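Skallton Bench Boundary Kit for two-arm workcells

Item 702
Made by Hirketti
Usual lead time: 28 days
Fits bench tops with a metal edge rail. Not for mobile bases.

We sell floor tape, edge striping, rail brackets and printed rule cards for small robot benches. Most of what is sold under the word "safety" for benches of this size is a sticker and a PDF. We carry this kit after turning down two others, and the page is written for the person who has to sign for it.

Typical work for a bench like this is shelf stocking and picking with small boxed goods.
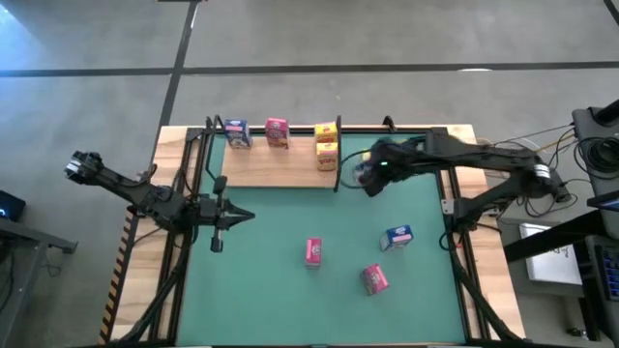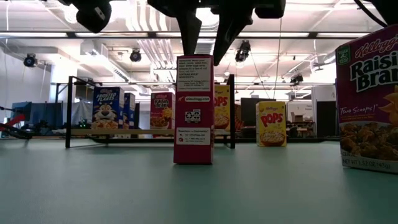
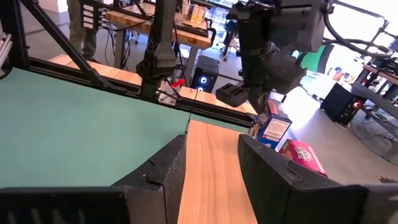
Cereal boxes and a shelf, two arms, one table.

A box that light won't hurt anyone if it gets dropped, and that is where a lot of bench safety thinking stops. The arm is the hazard, and so is the gap between the arm and whatever is fixed to the bench. A shelf post doesn't give way. Neither does a rail. If your risk assessment talks about the payload for a page and gives the fixtures one line, start again before you buy anything from us.

What's in the kit

Edge striping, yellow and black, 40 feet on one roll
Floor tape, black, two rolls
Rail brackets, four, with bolts
Rule cards, set of six, wipe clean
Reach template, clear sheet, folded
Sign-off log, paper, bound

What the striping does

It marks an edge. It doesn't stop an arm and it doesn't stop a hand. We have read catalog copy (Skistar's older sheet was one, since withdrawn) that called striping a "protective measure" in the same sentence as a light curtain. It is a warning, and a warning sits at the bottom of any sensible order of controls: design the danger out first, guard what's left, then put up signs about the remainder. If you are buying tape so you can skip the other two, please keep your money.

Stripe every side a person can walk up to. One striped edge on a four-sided bench tells visitors that the other three are fine.

What the floor tape does

A bit more, if you place it properly. The line belongs outside the full reach of the arm, with stopping distance and walking speed added on top. People tend to measure from the gripper, with the arm folded in its home pose, and end up with a line you could lean over. An elbow can swing well past the edge of the table while the gripper is over the middle of it. The reach template is there so you can mark from the base with the arm at full stretch.

Two arms means two reach circles. Tape around both of them, and treat the overlap as a place where no hand goes unless both arms are stopped. Stopping one is not enough, and we'd like to see that written on more walls.

The rule cards

Six cards, large type. Change them if your assessment says something else.

1. Both arms stopped before anyone reaches in to reset the items.
2. Say "hands in" and "hands out" out loud. The operator repeats it back.
3. Stop button within reach of the operator, and a second one on the far side.
4. Cables off the floor where people walk, and clear of the full range of both arms.
5. New program, new gripper or moved fixture: first run at reduced speed.
6. Visitors stay behind the floor line even when the arms look parked.

Card 5 is the one that gets skipped. Moving a shelf two inches counts as a moved fixture. So does swapping fingers on the gripper, and so does putting in a taller post.

Standards, briefly

The kit does not make your cell compliant with anything. There is no certificate in the box and we won't write you one. ISO 10218 and ISO/TS 15066 are the documents people usually ask us about, and both expect an assessment of your own application, done by somebody who has stood next to it. "Collaborative" printed on an arm's data sheet doesn't settle the matter. The same arm holding a foam block and holding a blade are two separate assessments.

We get asked whether a research lab is exempt. Ask your own safety office, in writing -- and be wary of any supplier who answers that one quickly.

Wear and replacement

The striping adhesive is rated by Hirketti for 4,000 wipe-downs. We haven't tested that and don't know anyone who has. In our own shop the corners lifted first, where sleeves rub. Check it in August or whenever your building gets humid. Torn striping should come off completely, and the residue should be cleaned before the new run goes down.

Floor tape under rolling chairs won't last. Paint is better if your landlord allows it.

Fit notes

Brackets fit Hirketti and Sárközi rails. On other square tubing, measure the slot first. They will not hold a guard panel and were never meant to. Do not mount a stop button on one.

Returns

Unopened rolls can come back. Opened ones can't. The rule cards are also sold separately, and if your bench is already guarded, those and the log are probably all you need from this page.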